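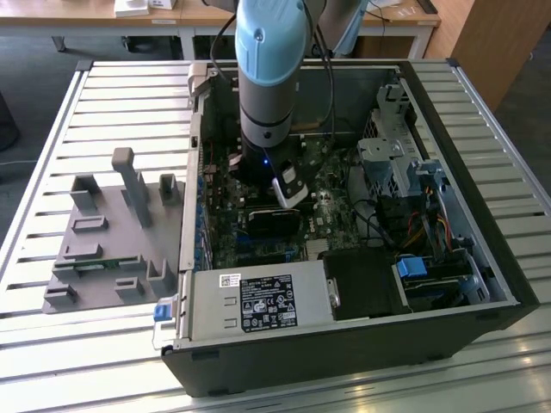
Computer case (tower)

A computer case, also called a chassis or, in its upright form, a tower, is the enclosure that holds the main parts of a desktop computer. It supports the motherboard, power supply, drives and expansion cards, carries air past the parts that give off heat, and limits the escape of radio interference.

Construction

Most tower cases are made from folded steel sheet with a plastic front. One side panel can be removed and gives access to the interior. The opposite side carries the motherboard, which is fixed to raised mounting points so that the soldered underside does not touch the metal. A tower is usually laid on its side for work on the motherboard, with the open side facing up.

Layout

The rear wall has openings for the motherboard connectors and a row of slots for expansion cards. Unused slots are closed with narrow metal covers. In many office machines these covers are held by a hinged retainer instead of individual screws, and parts intended to be handled during servicing are moulded in coloured plastic, often blue or green.

The power supply is a closed metal box with its own ventilation. Its label gives the input voltage, the output of each supply line and the marks of the approval bodies. It has to be read before a replacement is ordered, as units of the same wattage may differ in connectors and outer dimensions. The box itself is not opened in normal servicing – its capacitors can hold a charge after the mains lead has been removed.

Drive bays are placed towards the front. Drives are held by screws, by rails or by plastic carriers that clip into the bay.

Cooling

Heat from the processor and from some other chips passes into finned metal heatsinks. Air enters at the front and leaves at the rear, driven by one or more fans. Dust between the fins reduces the flow, and cables lying across the intake have a similar effect.

Dismantling

The mains lead is removed first, then the side panel. Cards, memory and drives are usually taken out before the power supply and the motherboard. A trial at the Plulville repair centre, reported by Uyên Trịnh and Kha Bùi on 23/05/2026, covered 112 office towers. Seven had damaged retaining clips, and two had a power supply that could not be withdrawn until the drive bay had been removed. The authors recommended that clips be released by hand – a screwdriver used as a lever tends to break the catch.

See also

Motherboard
Power supply unit
Heatsink
Expansion slot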